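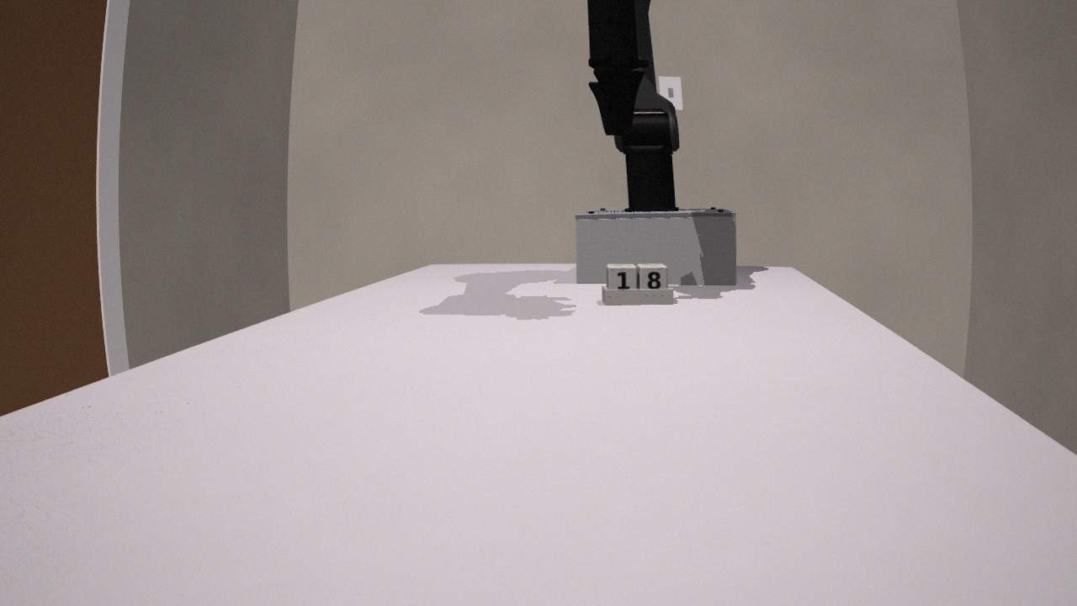 Is the Tipoki arm kit worth it if I mostly want the simulator?

Posted by dellahand in Hobby Robots

Hi all. I've been going back and forth on the Tipoki starter kit for a month now and I need somebody to push me one way or the other. The arm plus the Stiment simulator license is 3969 with shipping, and the simulator alone is 40 a month. I've got the trial running at the moment with the stock room (black arm on the gray base, the little block calendar on the table) and so far I really like it!

My plan is to teach the arm to pick up small stuff and set it back down, nothing fancy. The calendar seemed like a good first target. What I can't tell from the trial is how much of what I learn on screen carries over once there's a real arm bolted down in my garage. Also, does anybody know if you can change the table? Mine at home is dark and scratched up, and the one in the trial is pale and mostly bare. I'd hate to spend weeks on it and then start over.

Nima Akbari

I bought the full kit in December, so take this as one guy's opinion. The motion side carried over great. I worked out my reach and approach heights in Stiment, moved them to the arm, and only had to nudge things a little. Gripping was another story. In the simulator my gripper closed on a cube and that was that, and on my bench the same cube squirted out sideways maybe every third try (I ended up putting rubber tape on the fingers, which helped a lot).

Yes, you can change the table. Go to Room, then Surfaces, and load your own photo. Do the lights while you're in there, too. I left the default shadows on for my first 200 practice runs and my camera setup got way too used to them. Once I switched on the random lighting option it took another evening to retrain, and it's been fine ever since.

If you've got the garage space and the money isn't going to hurt, I'd get the kit. If you're on the fence, pay for 4 months of the simulator first and see if you're still opening it by the end. Ask sales at Ernomley whether they'll credit that toward the arm. They did for me, but I had to ask.

rustybench

get the Dellinora one, its cheaper

pkwood_shop

I only have the simulator, no arm, so I can't speak to the real thing. It runs okay on my old laptop if I turn the shadow quality down. One warning about the calendar: it's two separate cubes on a stand, so decide up front if you're picking up one cube or trying for the whole thing. I spent a whole Saturday-type afternoon going after a cube with the gripper turned the wrong way. Rotate the wrist before you come down and you'll save yourself some grief. The manual covers it in the section on approach angles, way in the back.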